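Subject: Re: [hall-users] Shelf space in the back store

> Could each group say what it still keeps in the back store, and what
> can go? We would like the two long shelves free before the August
> break. The Kistus crates are already gone.

Replying for the Melska soap and candle group.

We have 8 crates on the lower shelf and can get down to two. Most of what is in them is old packaging from the Platasine order, and that can go to recycling. The scales and the molds need to stay, and they will fit in one crate if the molds are stacked.

The folding tables are not ours. I think they came from Masilela when the cafe closed, so please ask there before moving them.

On the damp: the wall behind the top shelf was wet again last month, up to the second bracket. I moved our paper goods down and left the shelf bare. If the shelves are going to be cleared anyway, it makes sense to look at the wall then – it will be much harder once they are full again.
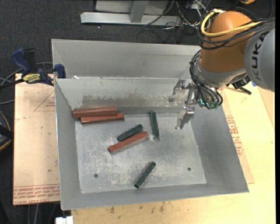 We can put 300 toward a dehumidifier if the other groups want to share one. I would prefer that to buying our own, as the store has only one working socket.

I can be there any evening after 6 to help carry. Two people should be enough for our part. The key is still in the box by the side door, and the code has not changed.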